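I run the simulated twin of our two-arm cell at Binmont, and I need a second pair of hands! Setup and upkeep, mostly: joint offsets, camera poses, gripper settings. The job's in Dretville, two days remote if you like.

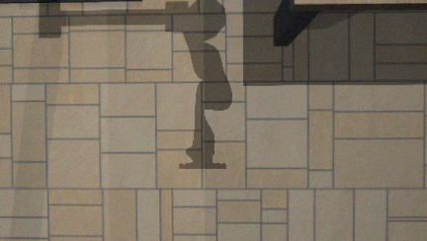 Ewan Doolan wants it added that lighting counts as upkeep too, and that he lost most of February to shadow settings.

Fair enough. You'd also own the reset routine (block poses, arms parked, log entry), and I'm fussy about the log.
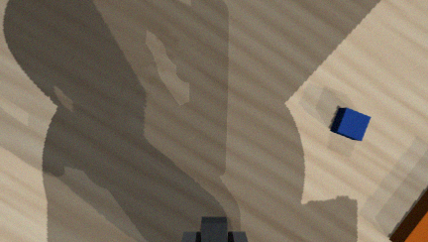

Blue cube on the tabletop, gripper empty

We're on run 2715 now and I still check the start poses by eye. You'll want to be okay with that, at least until the script behaves.

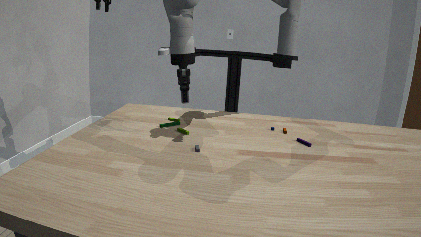 Some Python helps, and so does having recalibrated a real arm at least once. I don't care about degrees.
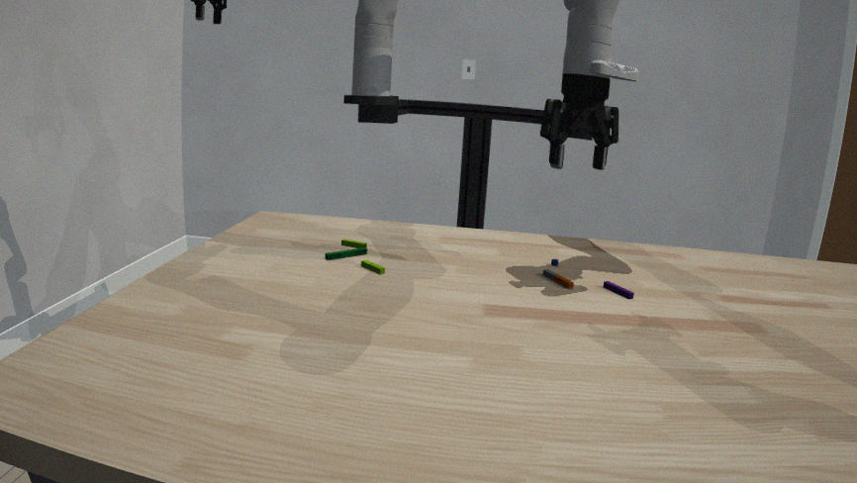
Pay is by the hour, 127 hours to start, with a good chance of more. Send me a note about something you fixed (short is great) by 19/10/2020, care of the Lirkisthorpe office.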